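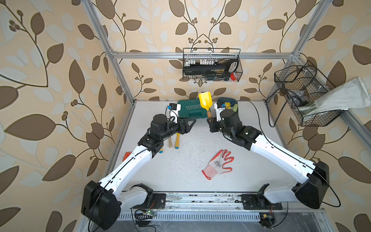
**What a Used Phone Is Worth, and to Whom**

Project report, Consumer Technology Seminar
Selma Leka and Vlasta Tomić
Sep 1, 2023

## 1. Background

The project began when one of us (Leka) tried to trade in a phone and was offered less for it than she had paid for the case, the charger and the screen protector. Our original topic was folding screens. We dropped it the same afternoon, mainly out of spite, and Dr. Mladenović approved the change on the condition that the word "scam" stay out of the report. It appears in this sentence only.

Our question was simple enough. If you own a mid-range phone that works, and you want to swap it for a newer one, how much does the price you're quoted depend on the phone, and how much on where you happen to ask?

## 2. The phones and the buyers

We used two handsets of the same model, the Lernov 5, both with the same storage and both bought new in the same month. Tomić's has spent its life in a padded sleeve. Leka's has been dropped on most of the surfaces available on campus, and has a scratch near the speaker and a chip on one corner. Both turn on, charge, take calls and hold a signal. Neither screen is cracked.

We asked for quotes in two places:

- **Brarnurlow**, a carrier store that takes old phones as credit toward a new contract
- **Garkent**, an online buyer that pays cash and resells

We also tried a mall kiosk, which bought phones "depending." We never learned on what, so it's left out of the results.

## 3. Method

Each buyer has an online form. We filled in the forms for both phones on the same day, as truthfully as the forms would let us, and took screenshots of every page. Then we followed up: a visit to the Brarnurlow store with both handsets, and a prepaid box to Garkent with Leka's, which she was more willing to part with.

The forms turned out to be a project in themselves. Garkent sorts phones into "Flawless," "Good" and "Fair," and defines "Good" as "shows signs of normal use." Brarnurlow asks a single yes-or-no question: "Is your device in good condition?" We discussed this for most of a lunch. For Leka's phone we answered yes at Brarnurlow and chose "Good" at Garkent, on the grounds that dropping it is her normal use.

## 4. Results

| Phone | Buyer | Online quote | Final offer |
|---|---|---|---|
| Tomić's | Brarnurlow | $411 credit | $411 credit |
| Tomić's | Garkent | $347 cash | not sent in |
| Leka's | Brarnurlow | $411 credit | $411 credit |
| Leka's | Garkent | $118 cash | $85 cash |

The Brarnurlow clerk looked at both phones, turned them over once, and offered the same amount for each. Tomić has asked us to record that she found this insulting.

The catch is in the word "credit." The full amount is spread over the life of a new contract on one of the more expensive plans, in monthly pieces. Leave early and the remaining pieces vanish. The store page says so, in a gray footnote under a blue button that says "Get yours." We read the footnote aloud to three friends who had used the offer, and two of them hadn't known about it. The third had, and didn't care, because he'd wanted the plan anyway.

Garkent lowered its offer on Leka's phone after inspection. The email gave the reason as "cosmetic variance" and included a close-up of the chip, well lit and rather flattering. She had a week to accept or have the phone mailed back free. She had it mailed back, and it arrived in the same box.

## 5. Discussion

For a phone in very good shape, the two quotes are closer than they look. Tomić would give up some value by taking cash, and in return could buy any phone she liked from anyone, including a used one. For a battered phone the gap is enormous, and it runs in favor of the carrier. We take this to mean that Brarnurlow isn't really buying phones. It's paying for a customer to stay put, and the old handset is more or less the ticket stub.

Garkent's prices look to us like the prices of phones. They're also lower, and less pleasant to receive.

## 6. What we'd do differently

Our quotes come from one model and one day. A friend of Tomić's remembers getting a better online offer for a Lernov 5 back in February, before the newer model was announced, but she kept no record of it and we can't use it. Tracking the same quotes weekly through a launch would make a much better project, and we recommend it to whoever takes the seminar next.

We'd also send in both phones. Tomić didn't want to be without hers, and science lost.

Dr. Mladenović asked in the draft comments whether either of us ended up trading in. Tomić is keeping hers until it stops getting updates. Leka still has hers too, and has bought it a new case, which cost less than the last one.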